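Website Security Check, Flornutville store site
22nd December

Certificate: valid, renews in February. OK.
Admin logins: 4 active, one unused for 58 days. Remove it.
Backups: run nightly through Lirnix and kept for 30 days. Restore not tested.
Contact form: no spam filter. Fix first.
Plugins: Ueda gallery two versions behind. Update on the staging copy.
Product photos: 3,000 files, upload folder not listable. OK. 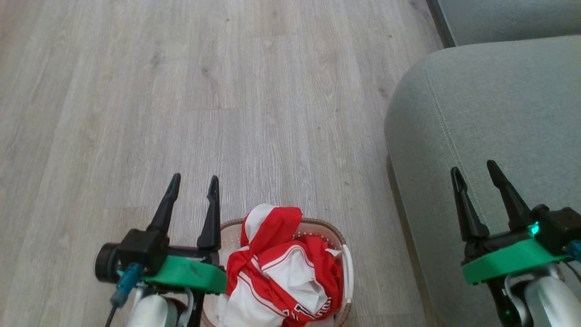
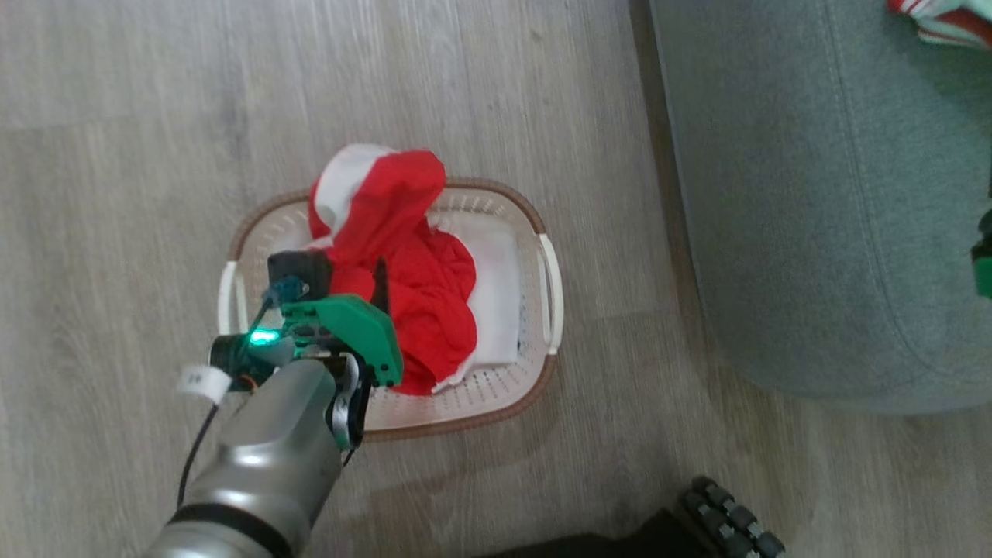

Checkout: Feletti payment page loads over https. OK, but the old test key is still in the settings file and should be deleted.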